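Grippers at Harkgate: Your Questions, Answered Again

by Mbali Masilela
Last updated: April
37 comments

Is my job going away?
We asked too. The packing side at Harkgate had 18 people before the change and has 18 now, though four of them do work that had no name last year. Management calls it "demonstration." The rest of us call it packing slowly.

So what do the four do all day?
They hold a gripper in each hand and move snacks in and out of boxes so the Metberg arm can learn from the recordings. A good shift is 58 clean runs. A run where you drop the thing, swear and pick it up again goes in a separate folder, which is filling nicely.

Why snacks?
Mixed snack boxes are what Istley orders from us, and the wrappers are the hard part. A carton is easy to hold. A shiny little packet with crimped ends slides about, and the arm squeezes it like it owes money. Candy bars behave better. 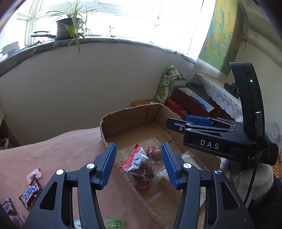
Agarwal wrote in to say that the slow pace is harder on the shoulders than real packing ever was, and that whoever set the target at 58 should try it with a sore thumb. Agarwal would also like it known that the arm gets a maintenance break every two hours.

Fair point. Do the people get one?
They do now. Ten minutes every hour, since a Tuesday meeting that ran longer than most of our breaks.

Is the pay different?
It's one grade up. You have to ask for the form, and then ask where the form went.

When does the arm start doing real orders?
When it gets through 2,000 boxes without help. The count goes back to zero each time someone has to step in, so please don't start a pool. (There is a pool.)

Can I go back to the regular line?
Yes, with a week's notice. One person has — she missed talking to people while she worked, and the recordings have to be done without chatter.

Who owns the recordings?
Harkgate does. They show hands and sleeves, and faces are supposed to stay out. If yours gets in, tell your shift lead and that run will be deleted.

12 shares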